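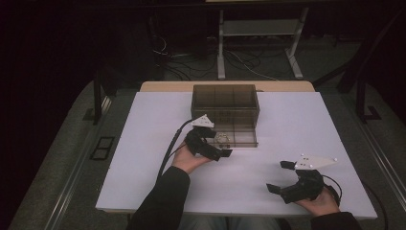
A divided box with a small ring inside, beside a pair of hand-held grippers.

Search this site Enter keywords Go

2024-09-05
By the Dutport shop columnist

The divided box is still ahead of the machines

I have spent most of my working life near one kind of bench or another, and every few years somebody tells me the bench is finished. The latest version says that robots will soon do the small jobs, at home and at work: folding the towels, emptying the dishwasher, putting the washers back in the right compartment. I would like that to be so. I don't think it is so yet, and I think the people selling it should be plainer about how far along they are.

Take the divided box. Every garage has one and every shop has a wall of them. It is a plastic box with thin walls inside, and small metal things go in the compartments. A child can put it in order on a rainy afternoon. The job has no heavy lifting in it and no danger to speak of. If you wanted to pick a chore for a machine to start with, you might pick this one.

You would be picking a hard one. A ring lying flat against the wall of a compartment gives you almost nothing to hold. Your fingertip slides it up the side of the box until it tips, and then your thumb arrives. You do this without looking. A gripper with two stiff jaws has to come in at an angle that clears the dividers, close on an edge a fraction of an inch high, and avoid pushing the whole box across the table while it does so. See-through plastic makes it worse. Cameras have trouble deciding where a clear wall is, and a tinted one with a shiny part behind it isn't much easier.

Try it yourself with a pair of kitchen tongs. I did, in July, with a tackle box and a jar of split rings. The first ring took me longer than I want to say, and I was the one with the brain and the eyes. By the end of the evening I was better at it, mostly through learning which rings to leave for last.

That is more or less how the machines are being taught now. A person does the chore with grippers in place of fingers, the movements get recorded, and a program learns from the recordings. It seems to me a sensible approach. It also tells you where the skill is coming from. When you watch a smooth clip of a robot tidying a drawer, ask how many times a person tidied that drawer first, and whether anyone has moved the drawer since.

At Vunthorpe, where I worked for a long stretch, we had a kitting room that sent out bags of hardware for flat-pack shelving. A good packer did 800 bags in a shift. The best day I have written down was 933, and that was on an easy product with no lock washers. The room had machines in it, and they were good ones. They counted screws by dropping them past a sensor, and they sealed bags. What they never did was fix a bin that had been filled wrong. When a box of mixed leftovers came back from the floor, it went to a person at a table.

The owners looked at an arm for that table. It was a Nideck, and I was in the room for the demonstration. It picked parts off a flat tray under good light and it picked them well. Then we gave it our own box of returns, with the dividers in, and it worked at one corner for a while and stopped. The fellow running it was decent about this. He said it could be set up for our box, given time and given that we always used the same box. We had at least four kinds.

I tell that story because the argument usually gets made with big numbers, and the number that matters to me is how often someone has to walk over. Suppose a machine handles 3000 parts and needs help with 200 of them. On paper that sounds like a fine machine. In practice the person who helps can't go anywhere or start anything else, so you have bought an arm and kept the wage. A home is worse, as there is no one on shift. You come back from work and find it stopped on the second compartment.

My friends who follow the subject say I am judging by old equipment. Some of that is fair. The grippers are lighter now, the learning methods are better, and I have seen cloth handled in ways I would have bet against. A small outfit called Dmytriv put on an open evening near here with an arm that loaded a dish rack, and it loaded it correctly while I stood there. The plates were all the same size. I asked about a cheese grater and was told that was being worked on.

So my answer to the question is a partial yes. Machines can do a chore when the chore has been held still for them: same box, same light, same parts, somebody close by. Plenty of shop work can be arranged that way, and where it can, I say buy the machine and spare people's wrists. Very little housework can be arranged that way, and I wouldn't want to live in the house where it had been.

What I would ask for is a duller kind of demonstration. Let the visitor bring the box. Leave the dividers in, mix the parts, put it down crooked, and run it for a full shift with the stops written on a sheet by the door. I would drive a good distance to see that, and I would bring my tackle box.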